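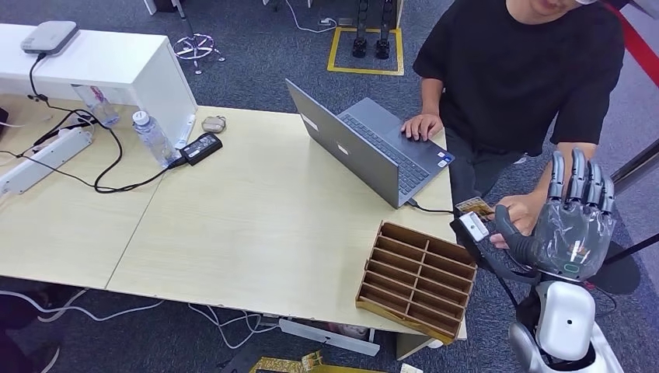

Thumb day at the shared workshop. One hand on the laptop, one hand on the thumb.

1/ Long thread, so get a drink. A few of you asked how the hand is going after I went quiet in December, and the short version is that it's going well and also that I've learned far more about thumbs than I ever planned to.

2/ For anyone new: a few of us share a unit in Hurnport, above a tile shop, and for most of the past year our evenings have gone into getting a two-armed humanoid to sort small parts into bins. We call the project Kiani. The arms came to us in decent shape. The hands are where the evenings go.

3/ Four fingers are easy to love. They open, they close, they all more or less do the same job, and once you've tuned one you have a good head start on the others. The thumb does its own thing entirely. It curls AND it swings across the palm, and if those two moves get out of step it closes on air next to the part you wanted.

4/ So the routine is this. Arm up, fingers pointing at the ceiling, thumb curled in. One of us takes hold of the thumb and moves it gently through its travel, and the laptop logs what the joint thinks its angle is. Then we compare that with what the angle should be. Then we sigh and do it again.

5/ You want to keep your other hand on the keyboard the whole time, by the way. We tried it with one person holding and one person typing, and there was so much "now?" "no, now" that half the log was useless. One person doing both is slower to set up but the numbers come out cleaner.

6/ The first full set was 44 sweeps. I'd love to tell you that was a carefully chosen number, but it's when the pizza got there.

7/ What we found: the thumb reads 5 degrees off at the curled end and is nearly perfect at the open end. That's a funny sort of error. If the zero was wrong you'd expect it to be wrong everywhere, and we spent a whole evening re-zeroing before that sank in. Please learn from us.

8/ Our best guess now is a bit of stretch in the tendon line when it's pulled tight. I say best guess because we haven't opened the hand up, and I'd really like not to. For the moment there's a small correction table in the software and it gets us close enough to pick up a washer on a good day - a thin washer on a very good day.

9/ The plastic wrap on the hand gets a question every single time I post, so: yes, it stays on while we work, and no, it doesn't seem to bother the fingers as long as you leave some slack at the knuckles. Wrap it tight and you're basically calibrating the plastic.

10/ The teal ring on the back of the hand is my favorite part of the whole machine. I know it's only a light! I still find myself looking over at it like you'd look at a kettle.

11/ The cardboard organizer on the table is going to be the test course. Two columns of narrow slots, and the plan is one kind of part per slot. I priced up a proper acrylic tray from a place in Kendthorpe and then thought, well, the cardboard has a bit of give, and a bit of give is exactly what you want when a robot hand is coming down slightly too fast.

12/ If you're building something like this at home, my advice on cables is to do them early, while you still care. We have a power strip on the table with cords looped all round it and more of them snaking along the carpet underneath, and every week somebody says we should sort that out. The one cable I'm strict about is the one coming off the wrist. It needs a nice loose drop with nothing to catch on when the arm turns.

13/ The other thing worth doing is yellow tape on the floor. Mark out a rectangle for where the legs stand and be stubborn about it. It costs next to nothing and you stop having the conversation about where everything goes.

14/ Money, because people always ask and I always appreciate it when other builders say. Our spend on Kiani so far, leaving out rent, is $3,048. A good chunk of that is spare motors we bought from Pulton after we cooked the first pair (my fault, wrong current limit, I've made my peace with it).

15/ Next up is the same set of sweeps on the left hand, which I'm hoping will go quicker now that the script saves its own files. After that comes the slot test: 24 parts, one hand, no help from us. I'll post the results whichever way they go.

16/ And if you've dealt with a thumb that drifts only at the closed end, please do reply and tell me what it was in yours. I've read every forum post I can find and most of them end with "never mind, fixed it" and not a word about how.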